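Module 3 : La buanderie partagée
Support de cours, aménagement des locaux communs

1. Objet de la séance

On étudie un petit local où se côtoient le lavage du linge, le rangement et le dépôt provisoire d'affaires personnelles. Ces trois usages se gênent dès que la surface est réduite. Le cours porte sur la répartition des places au sol et au mur. La partie plomberie est vue au module 4.

2. Vocabulaire

Zone humide : l'appareil de lavage et l'espace où se tient l'utilisateur pour charger et décharger.
Zone sèche : étagères, casiers, paniers.
Zone de dépôt : l'endroit où l'on pose un sac en entrant. Elle est rarement dessinée sur les plans, et les affaires finissent au pied d'un mur.

3. La zone humide

Devant la machine, il faut pouvoir s'accroupir et ouvrir la porte en grand. On ne range rien dans ce dégagement, même pour une heure. Le dessus de l'appareil peut recevoir un objet léger placé côté mur. Les bidons de lessive n'y ont pas leur place, les vibrations de l'essorage les font avancer jusqu'au bord. Ils vont dans un meuble haut fixé au mur, hors de portée des enfants.

Dans l'étude de cas Hineck, le meuble haut avait été posé à 2 000 mm du sol, mesure prise sous le caisson. Les utilisateurs les plus petits n'atteignaient pas la seconde tablette. Corrigé proposé : descendre le caisson et vérifier que l'on peut encore travailler dessous sans se cogner.
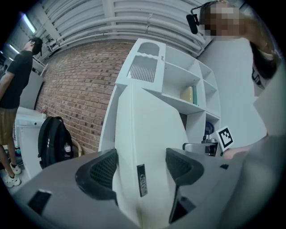
4. La zone sèche

Le meuble à casiers convient bien à ce type de local. Chaque case a un contenu fixe, et les cases qui restent libres servent au passage. On met en bas ce qui est lourd ou encombrant, à mi-hauteur ce qui sert souvent, en haut les réserves. Une profondeur de 280 mm suffit pour des boîtes et du linge plié. Le modèle Jaler du catalogue de cours fait 268 mm hors tout : à contrôler avant d'acheter les boîtes.

Les paniers tressés laissent passer l'air et acceptent du linge sec. Pour du linge mouillé, prévoir un bac en plastique ajouré. Un panier posé au sol contre un mur de brique doit être déplacé à chaque nettoyage, la poussière de joint s'accumule derrière.

5. La zone de dépôt

Deux solutions ont été comparées en travaux dirigés.
a) Une patère par utilisateur, près de l'entrée. Peu coûteuse, mais les sacs à dos chargés pendent dans le passage.
b) Un banc bas avec une case dessous (proposition Morikawa). Occupe plus de place au sol, se nettoie facilement.
La solution b) est retenue si la largeur de circulation reste suffisante une fois le banc en place.

6. Plafond et éclairage

Les tuyaux apparents restent accessibles. On n'y accroche ni cintres ni corde à linge. Relever la hauteur libre sous le tuyau le plus bas et non sous le plafond. L'éclairage doit couvrir à la fois la machine et les étagères.

7. Travail à rendre

Choisir un local que vous pouvez visiter. Dessiner le plan au 1/20 avec les trois zones, puis un relevé du mur principal. Joindre une liste du contenu, case par case. Le barème et la fiche Mirader sont joints au plan de cours. Les plans sans cotes seront rendus sans note.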